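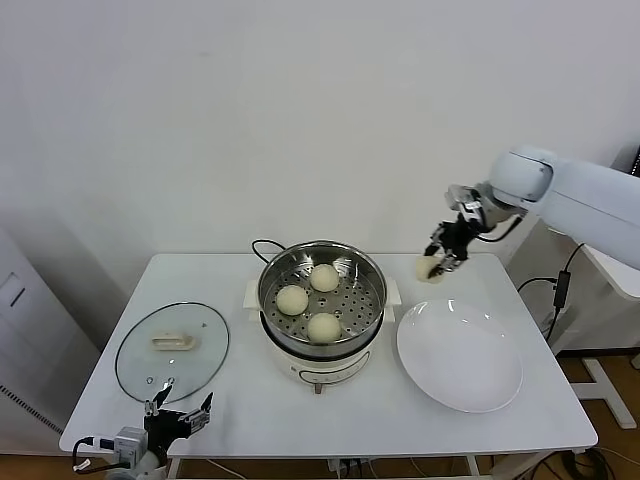

Three buns in a steamer, with the glass lid set to one side.

Small business owners in Melmont will get a second round of help with their websites this year, after the first round of search workshops run by local marketing firm Pliseck filled up before it was advertised outside town.

The program covers the basics of getting a business found online: page titles, local listings, customer reviews and the words people type when they are looking for a plumber or a bakery nearby. It does not cover paid ads, although Pliseck says it may add a session on those in December if enough owners ask.

"Most of the sites we look at have the same problem," said Rosemarie Vogler, who leads the workshops. "The home page says welcome and then talks about the family history. The suburb and the service are on page three, if they're there at all."

Pliseck reviewed 1023 pages from member businesses before setting the course outline. Of those, 400 had no description for search engines to show, and many others used the same one on every page. Vogler said fixing that was dull work but cheap - an owner can do most of it in an evening.

Isamu Ichikawa, who runs the hardware shop Gerlach on the main street, took part in the first round. The shop has traded since 1903 and its website had not been changed in years. He rewrote the opening hours page, added the brands he stocks and began answering reviews.

"I still get more people through the door from the sign out front," he said. "But the phone calls are different now. They've already seen that we cut keys."
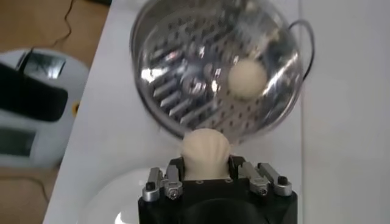 Do businesses need to pay for ads before they can join?
Owners can join with no advertising budget at all, and the sessions deal only with unpaid search results.

Places go first to businesses with fewer than 3 staff. Each owner is asked to bring the login for their own site, as changes are made during the session. Those who have lost their login should contact their web host beforehand - Pliseck cannot recover it for them.

Bookings are taken at the Pliseck office.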